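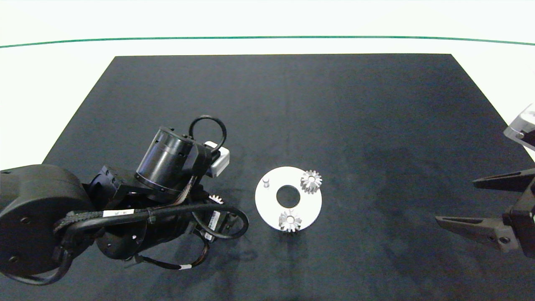 Left arm with a gear in the fingers, two other gears on the white plate, right gripper waiting at the side.

gyozo_olah
20 June 2019
I continue here our topic about the gear task. We have now the result of the comparison which I promised. Both policies learned from the same 200 demonstrations. Policy A predicts one action at each step. Policy B predicts a chunk of 50 actions and executes it before it looks again. We made 19 trials with each. A finished 6 of them, B finished almost all. My conclusion is that chunking is the better method for bimanual assembly, and I would like to write it so in the report.

sodine
Nice result, but "for bimanual assembly" is too wide. You have one task and one plate.

gyozo_olah
It is true that we have one task. But the failures of A are very similar to each other: it comes over the peg, hesitates, and stays there until the time limit. I saw the same hesitation in November with the older setup.

wuretti88
How do you start the trials? If the plate is always in the same place, B can replay a motion almost blind. I had this problem with a box task. It looked wonderful until a student moved the box by two centimeters.

gyozo_olah
The plate is put by hand on the mat, without marks. So there is some variation, but I did not measure it.

Magdolna B.
I ran half of these trials, so I allow myself to disagree with my colleague. By hand and without marks, yes, but a person has habits and I put the plate always near the middle. I think wuretti88 is right. Also the peg is short, and the gear can sit down on it even with a bad angle. With a longer peg I expect B to lose a part of its advantage.

sodine
Was the hesitation of A in the demonstrations too? People often stop before an insertion. A single-step policy learns the stop and can't get out of it. Try to cut the pauses from the data and train A again.

gyozo_olah
This I have not tried. Magdolna, can we do it with the Dudás script, or does it cut only the beginning and the end?

Magdolna B.
Only the beginning and the end. I can change it, but please don't send the report before.

gyozo_olah
Good, I wait with the report. I still believe that B will win.

grorum_fan
Which action space, joint or end effector? I didn't find it in the first post.

gyozo_olah
Joint positions, both arms together in one vector.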